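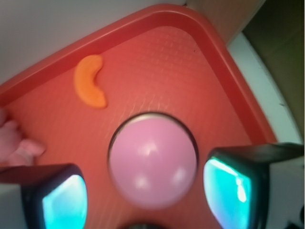 Tritau Pick Planner

Tray picking for wrist cameras. From Pondetti.

Hi, and welcome to the page for the thing I've spent most of my working life on lately! Tritau is a grasp planner. It takes the view from a camera mounted at the wrist, finds the loose things in your tray, decides which one to go for and hands your arm controller a path to get there. It runs on an ordinary desktop PC, and it doesn't want a second camera on a pole.

I wrote the first version for a bench where everything was small, round or bendy, and the planner we had kept choosing the rim of the tray (it's a lovely strong edge, so I can see why it was tempted). So Tritau learns the tray first. You show it the tray with nothing in it, it stores the rim, the corners and the floor texture, and from then on those are background. A red tray with a pink ball in it used to be my least favorite test. Now it's the one I run when people drop by.

What you get

Tray model. Handles rounded corners, glossy lips and embossed floors. Teaching a new tray takes 2 minutes, and you can keep as many as you have disk space for.

Close-range tracking. As the fingers come down on either side of a ball, the ball gets big and blurry and the pads start throwing highlights. Tritau switches to a separate tracker for that last stretch, with the fingers masked out so it never tries to pick itself. Colored pads are fine, you just run the finger mask setup again after you change them.

Shape hints. Balls, crescents, blocks, plush. A curved piece like a bit of macaroni wants a different grip angle from a ball, and you can set that per shape or leave it on auto. Plush is still the weakest of the bunch, especially when only part of it is in view. I'm working on it!

Pick log. Every attempt gets saved with the view, the chosen grasp and the score, and you can scrub back through it. I use this more than anything else in the package.

What's new in 2.46

- Planner cycle is down to 54 milliseconds on my bench PC, with the tray model loaded
- Rim clearance can now be set separately for corners
- The log viewer remembers your zoom (sorry that took so long)
- Fixed a crash when a tray was renamed during a run

What you need

A two-finger gripper, a color camera at the wrist and an arm that accepts streamed poses. Drivers for the Jovine controllers are in the box. For anything else there's a small Python adapter to fill in, and the template has comments all the way down.

Licensing

One license covers 2 arms on the same network. Updates are included for as long as you keep the support plan, and if you let it lapse the version you have carries on working. The trial is the full program with the pick log limited to a single session.

Questions go to the support form at the bottom of the page. Please attach a pick log if you can, it saves us both a round of emails.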